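Privance transfer method, release 2: review

Privance fine-tunes a manipulation policy on paired human and robot demonstrations of the same chore. We ran the Uvcombe cloth-washing set, 61 human clips and 23 teleoperated ones, for 1000 training steps.

Setup is well documented. Retargeting is the weak part: hand closure maps cleanly to the gripper, but wrist pitch drifts near the basin wall.
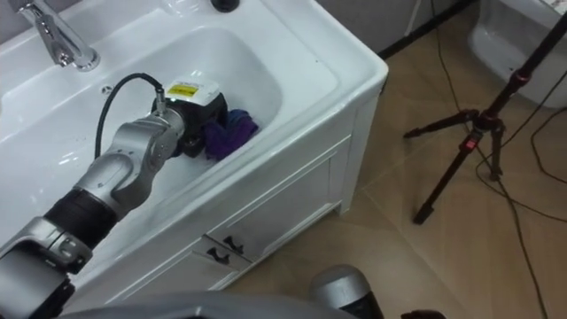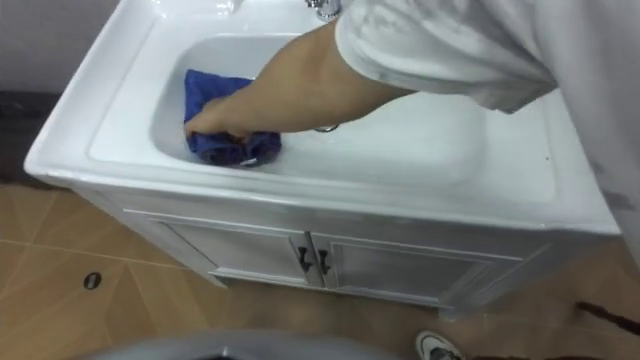

Dropping the human clips made grasps less consistent on bunched fabric. The gain did not carry over to flat towels. Logging is sparse, and checkpoints cannot be resumed. Recommended for labs that already have paired data.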